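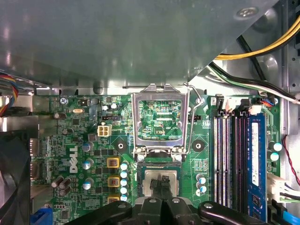 WORKSHOP TIPS > Computers > Fitting a processor

Lever right up first, then the load plate. Plate should stand open by itself – if it wont, lever isn't back far enough. Hold the chip by its edges only, no thumbs on the underside. Match the notches, lower it straight, let go. No pushing, no wiggling.

Power cables over to one side before you start, tie them if they flop. Case flat on the bench. Good lamp.

Plate down, lever down. Bit stiff, normal.

Old paste – lint free cloth and isopropyl, give it 5 minutes to dry. New blob the size of a pea, then heatsink. Screws a few turns each, corner to oppposite corner.

Z. Woldegiorgis, 21/08/2022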